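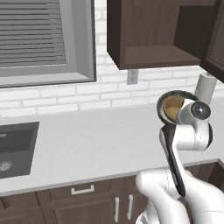

Week 9 notes: What a simulated kitchen can and can't tell you

Reading for this week is the Wonow report. Bring it on Friday with the results table marked up. These notes are meant to be argued with, so write in the margins.

1. The claim

The authors trained one policy to move dishes between a counter and an upper cabinet, entirely in simulation. They report 2716 successes out of 3000 trials and call the result "robust household manipulation". The number is fine. The phrase is the problem, and most of this lecture is about the distance between the two.

2. What counted as a success

Look for the definition before you look at the score. In Wonow it's in a footnote: the bowl must be inside the cabinet volume at the last time step. Nothing is said about whether it is upright, whether the gripper has let go, or whether it hit the shelf on the way in. A bowl held on a slant by its edge could pass, provided the rim is in the right box when the clock stops.

I'm not accusing anyone of cheating. It's an easy check to write and everybody writes it at first. But a stricter check was run on a subset of 918 trials, and that result is in the appendix with no comment. Find it and compare.

3. Where the variety comes from

The report says the trials cover "diverse kitchens". Go to the Stirnent scene files and you'll find 77 layouts. Wall finish, cabinet colour and blinds get swapped freely. The things that make the job hard change far less:

- counter height is fixed
- the cabinet door begins every trial open
- the bowl is always rigid, and its mass never varies
- lighting is bright and even, with soft shadows

Changing white brick to grey tile tests the vision side a little. It does nothing for contact. If you only remember one thing for the exam, remember to ask which variables were randomised and which were quietly left alone.

4. Grasping by the edge

A rim grasp is a good test case. On a real bowl the contact patch is small and the load wants to rotate the bowl in the fingers. Whether it slips depends on friction, finger stiffness and how the contact solver treats a thin curved edge. Many solvers are generous here. The authors use one friction value throughout and don't say where it came from.

Try this in the lab: halve the friction coefficient in the Kumis starter code and rerun. Don't retrain. Then shorten the solver time step and run it again. If the success rate moves a lot on the second change, the policy has learned something about the solver.

5. The comparison

The baseline is Eskola, a scripted planner. It was given one attempt per trial, while the learned policy was allowed to regrasp until time ran out. I'd like to see both with the same rules. Until then I don't think the gap in the main table means much - it may still be there, but we can't tell how much of it is retrying.

6. For discussion

Write half a page on each.

a) Rewrite the headline claim so that the evidence supports it.
b) Name one cheap experiment on real hardware that could prove you wrong.
c) Is there any use for a simulated result that never gets checked on a real arm? I say yes, for ranking methods, though only if the ranking holds when the physics settings are shaken. Disagree if you like.

This site uses cookies to remember your settings. Accept / Manage

Comments (3)

tutorial group B: The appendix table in my copy has no row for the strict check. Is there a newer version?

Reply from course staff: Yes, the April version has it. Link fixed.

mj_late_enrol: Did the time step test. My rate dropped by more than it did with the friction change, which I wasn't expecting. Will bring the plots.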